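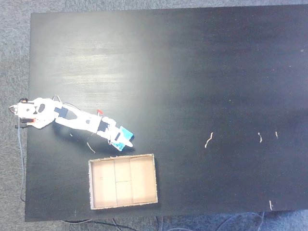 How to Clean a Black Table Without Leaving Streaks

Posted by Chiamaka Okonkwo, August 10, 2021

Black matte furniture looks very nice in the shop. Then you bring it home, and after two days you see every finger, every cup and every small piece of dust. I have had a black table for five years and I made almost all the mistakes with it, so I write down the method which works for me.

This method is for painted, laminated or foil-covered tables with a matte finish. If your table has oil or wax on real wood, please follow the instructions of the maker.

What you need

Two microfiber cloths, one for wet work and one for dry
A soft brush, or the brush part of the vacuum cleaner
Lukewarm water
Dish soap without color and without hand cream in it
A small bowl

Do not use furniture polish. It contains oil or silicone, and on matte black it makes shiny islands that are difficult to remove. I used one named Roson for a whole winter and my table looked like somebody ate fried fish on it.

Step 1. Remove the dust dry

Brush the dust to one side and pick it up, or vacuum it with the soft brush. Do not start with a wet cloth. Dust contains very small grains of sand, and when you rub them with water they scratch. A scratch on matte black becomes a gray line and it stays there.

Step 2. Mix a weak soap water

Put 200 ml of lukewarm water in the bowl and add two drops of soap. Two drops is enough. If you see a lot of foam, throw half of it away and add clean water. Too much soap is the most common cause of streaks.

Step 3. Wipe in the direction of the grain

Many black tables have a printed or pressed wood grain, even when they are not real wood. Wet the first cloth and squeeze it until it does not drip. Then wipe in long lines from one end to the other, along the grain. Circles leave marks, which you will notice in the evening when the lamp is on.

Step 4. Wipe again with clean water

Rinse the cloth well and go over the table once more. I skipped this step for years.

Step 5. Dry immediately

Take the second cloth and dry the surface with light pressure, again along the grain. Change to a dry side of the cloth when it feels damp.

Step 6. Check from a low angle

Bend down until your eyes are a little above the table and look toward the window. Streaks that are invisible from above will show themselves in the reflection. Go over these places with a damp cloth and dry them.
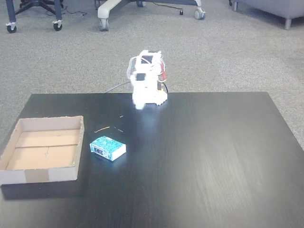 Soft reflections on a matte black top, with the grain showing.

Problems you can meet

Greasy finger marks: put one drop of soap directly on the damp cloth, wipe, and repeat step 4.

White rings from cups: try warm water first and leave the damp cloth on the ring for a minute. My neighbor Efe Onuoha recommends toothpaste, but it polishes the finish and I do not advise it.

Dust coming back the same day: if the table stands on carpet, vacuum the carpet first and clean the table after one hour.

I do the dry dusting every second day and the full cleaning on weekends.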